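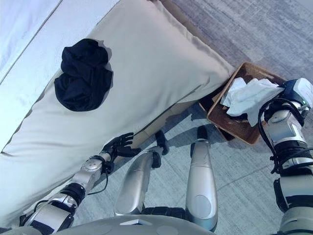 Stevar launches a power supply you are not meant to hear

Stevar, maker of computer power supplies, will begin shipping the Nurmi range in October. The first model delivers 524 watts, a figure the engineers reached by measurement and the marketing department asked them to round. They declined.

The fan stays off under light loads. Casings are made by Odent and come in black, after a long debate about grey.

"We tested over 2000 units and I listened to most of them," said Rekha Pillai, head of product. "It was a quiet year."
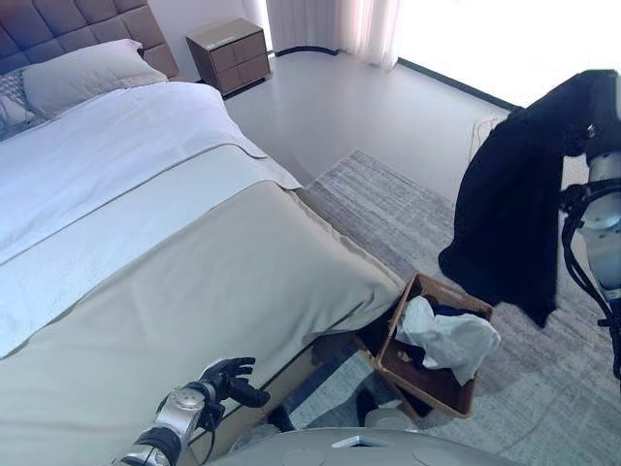 Availability

Nurmi will be sold through Bitus and 108 independent dealers. A cable kit is sold separately, as cable kits are.

Press contact

Raghavendra Palaniappan, Stevar press office. Review samples on request, and we would like them back.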